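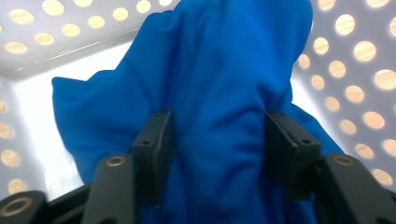 Madigan Wash & Fold: Questions We Hear a Lot

How do I get my laundry to you?

You can drop it off at the counter any day but Monday, or leave it in a locker in the entryway if you're coming by before we open. The lockers take a four-digit code that you pick yourself, so please write it on the paper tag and tuck the tag into the slot by the counter window (we've had to play guessing games before, and we are not good at them).

Do you pick up?

We do! Pickup is free in the Badside neighborhood and 2 dollars a bag anywhere else in town. If you live in an upstairs apartment, let us know whether the bag will be at your door or down in the lobby, and whether there's a buzzer we should try.

Is there a minimum?

The smallest order is 16 pounds, and most people are surprised how quickly they get there once towels and a set of sheets go in. If you come in under, you're welcome to bring it anyway and we'll simply charge you for the 16.

How do you wash fleece and sweatshirts?

Cool water, inside out, with no fabric softener, and then a low tumble. Softener leaves a coating that makes fleece feel flat after a while, and high heat is even harder on it. If you'd like yours hung up instead, put those pieces in a separate bag with a note and we'll be happy to do it, though it adds a day.

Will my colors run onto my whites?

We sort every order into lights and darks before anything goes in the machine, and your things are never washed with another customer's. Brand-new jeans and anything deep red are worth pointing out to us the first time, and we'll run them alone.

I'm sensitive to scented soap. Can you help?

Of course. Our regular detergent has a light scent, and we keep an unscented one for anybody who asks, at no extra charge. You can bring your own too, as long as it's marked for high-efficiency machines. Once you tell us your preference it stays on your account, so you won't have to remember every week.

What about comforters?

Those are priced by the piece at 29 dollars, any size, and they take two days because we like to let them rest and then dry them a second time. Down comforters are fine. Please don't send wool blankets or anything with leather trim.

I found somebody else's sock in my bag!

Oh dear, we're sorry. Bring it back whenever you're passing and we'll put it in the basket on the counter. If you're missing one of your own, have a look in there while you're at it.

When will my order be ready?

Anything in by 10 a.m. is ready after 5 p.m. the next day we're open. The first weeks of September run slower with students moving in, and we'll text you if yours is going to be late.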